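Print this page | E-mail this page

# Udetti Fruit and Tray Set – README

## What is in this package

This package holds pictures and notes of a small household activity: fruit is laid on a table, and there is a tray in which fruit can be put. We made it for people who write about kitchens, who teach the names of everyday things, or who need simple pictures of objects on a plain background.

The package has 360 picture files and one notes file. The pictures are sorted in two folders:

- `tray` – pictures where the tray is the main object
- `fruit` – pictures where the fruit is the main object

Some pictures could go in both folders. We put each of them only in the folder of the object which takes more space. If you look for something and you do not find it, please look also in the other folder.

## The room and the table

All the pictures were made at our house in Bellel, in the back room that we use for sorting and for eating lunch. The table is a plain one. We did not put a cloth on it, and we kept plates and cups on the shelf during the work.

The color of the table top changes from picture to picture. In some files it looks gray and in others it has a pink or beige tone. Please do not use these pictures to measure the color of a surface or to judge the ripeness of a fruit by its exact color. We did not correct the colors, and we would like that users write this in their own notes if they publish results.

## The tray

The tray is black and has the form of a rectangle, with soft corners and low walls that go down to a flat floor. It is the kind of tray that one can use for fruit, for cutlery, or for letters near the door. 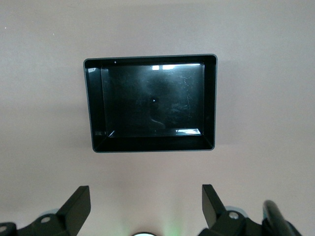 We wrote the word "tray" in all the notes. In the first version one of us used "box" and another used "dish", and this made searching difficult. The old words were replaced in version 2, but it is possible that we missed a few. If you find "dish" in the notes, please read it as "tray".

The floor of the tray is shiny, so it gives reflections. A white line or a small white point on the floor is light and should not be marked as an object. We also left scratches and dust as they are. A tray in daily use has such marks, and we did not want to clean them away with software.

## The fruit

We bought the fruit on Monday at the Saber market and kept it at room temperature. It was not washed with soap or polished. Stickers were taken off before the first picture.

The names in the notes are simple ones. We write `apple`, `banana`, `mango`, and so on, without the variety. An apple with red and pink stripes over yellow is still only `apple`, and a mango which is yellow at one end and dark red at the other is still only `mango`. People who need the variety will have to add it by themselves, and we cannot help much with that – the market did not write it on the sign.

For fruit with a round form and a red or pink skin, the name is not always easy to give from above. When the person who wrote the note was not sure, there is a question mark after the name. Please keep the question mark if you copy the note to another file.
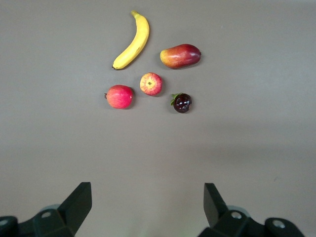 Fruits may lie close to each other, with their shadows on the table. A shadow is not part of the fruit. When we drew the outlines, we followed the skin and included the stem, also when the stem was very small. The dark tip of a banana is included too.

## How the notes are written

There is one line for each picture. The line has four parts, with a semicolon between them:

- file name
- folder
- names of the objects, from left to right
- remark, if there is one

The order "from left to right" is taken from the middle point of each object. If two objects have the same middle point, the upper one is written first. The remark is free text and the spelling is not perfect. We have checked 209 lines a second time. The other lines were checked only by the person who wrote them.

## Known problems

- In 20 files the light on the tray is so strong that part of the rim is difficult to follow.
- In 15 files a fruit lies at the side of the picture and only a part of it can be seen. These have the remark "part".
- The word "bunch" was used in the notes for single bananas also. We will correct this in the next version.
- There are no pictures of cut or peeled fruit. Please do not expect good results with them.

## Use and sharing

You may use the pictures for teaching, for research and for your own pages. Please write "Udetti set, Drinside" near them. If you change the notes, save them under a new name, so that other people do not mix your version with ours.

Corrections are welcome. Send the file name and the line as you think it should be, and use the e-mail link on this page. We read the messages in May and again before each new version.

Print this page | E-mail this page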